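Search this dataset Go
Reading time: 8 minutes

# Skusstead Desk and Drinks

Recordings of a humanoid robot doing small office support tasks, together with notes from the people who work in the same office. Version of Fri 12 August.

## Why we made it

Gonlow is a translation and bookkeeping office in Gukbridge. Before the project, the office assistants were walking many times a day between the refrigerator, the desks and the meeting room. They brought drinks, took bottles away and made the desks free for the next person. It is light work, but it interrupts other work which needs concentration.

Management asked if a robot could take a part of it. The staff asked a different thing: which part, and who decides. We tried to keep both questions in the data. For this reason the release contains robot episodes and also a text file with comments from the staff, which they wrote themselves and which we did not correct.

## What is inside

- 1448 episodes of bottle handling: reach, grasp, lift, place, release
- 761 episodes of other desk tasks (moving paper, pushing a chair, closing a drawer)
- `staff_notes.txt`, with comments in English and Mandarin
- `shifts.csv`, which says for each session who was on duty in the office and which tasks were left to people

An episode has two views. One is from the head and one is from a fixed position in the room. The names of the files are the same except for the ending `_head` or `_room`, so please do not rename them before you run the loader.

In the bottle episodes the most important moment is the grasp, because the bottle is clear plastic and the edges are difficult for the depth estimate.
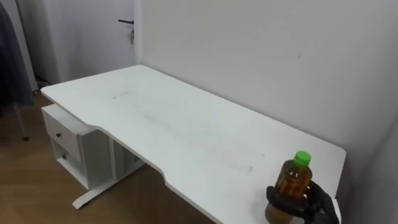

*Head view: right hand area of the desk, bottle of amber-brown drink with green cap, hand closed around the lower half.*

The label `grasp_ok` is given by a person who looks at the complete episode. One still is not enough to decide it. If two annotators did not agree, we kept both labels and the field has the value `split`. Please do not drop these rows without looking at them — many of them are episodes where the hand closes correctly but the bottle turns a little.

## What changed for the office

We write this part carefully, because one office is a small sample.

The assistants walk less. They also told us that they now spend time on things which did not exist before: putting the bottle back to the start position, keeping the desk clear, waiting until the operator says that the area is free. In `shifts.csv` this is the column `support_minutes`. The sum over the whole collection is 1934 minutes. We did not subtract it from the time saved, and we think that readers should see it as separate work.

No position was closed during the collection. One assistant moved half of her hours to invoice checking, which she had requested already in May. The other half is now described in her contract as "robot area support". It was the staff who insisted that this work must have a name and must be paid as normal hours.

A rule was also agreed for the floor. When the robot stands at the desk, people do not walk behind it, as the cable bundle hangs down the back and reaches the floor. The straps from above stay attached in all sessions.
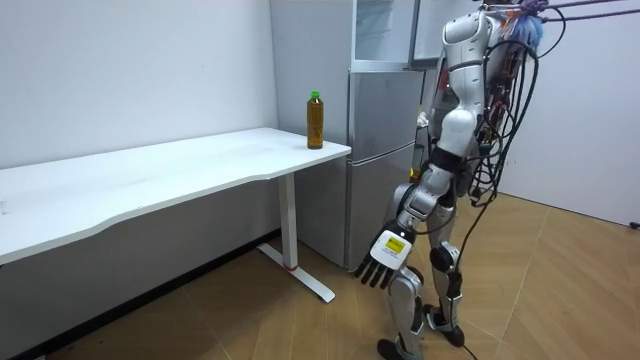 Ching-wen Tsang wrote to us after reading a draft of this card that the rule is good but comes with a price, as the refrigerator is on that side of the room and people who want their own lunch must now ask first. She would like the waiting time to be counted too. She also asked that we do not write "the robot serves drinks", because on most days a person took the bottle out and the robot only moved it on the desk. We changed the text in two places and we thank her for it. A column for waiting time is planned.

## How to load

Unpack the archive and run:

 python load.py --root ./skusstead --views head room

The loader needs about 8 GB of memory if you open both views together. With one view it is much less. The first run builds an index and is slow, the next runs are fast.

## Known problems

- The light in the room changes with the hour, and we did not correct the colors.
- The bottle is often in similar places on the desk. A policy trained only on this data can learn the place and not the bottle.
- In some sessions the clock of the room view is late. The offset is written in `sync.csv`.
- The Mandarin comments are not translated yet.

## Use

Research and teaching are free. If you use the numbers in `shifts.csv` to argue for fewer staff, please cite also `staff_notes.txt` — this is a request and not a license condition. The staff agreed to the release under this wording.

Questions can be sent through the issues page. We answer slowly but we answer.

Related items
Oh: a small annotation tool for two-view episodes
Skusstead Desk and Drinks, loader only
Gonlow staff survey, blank form
Gukbridge office floor plans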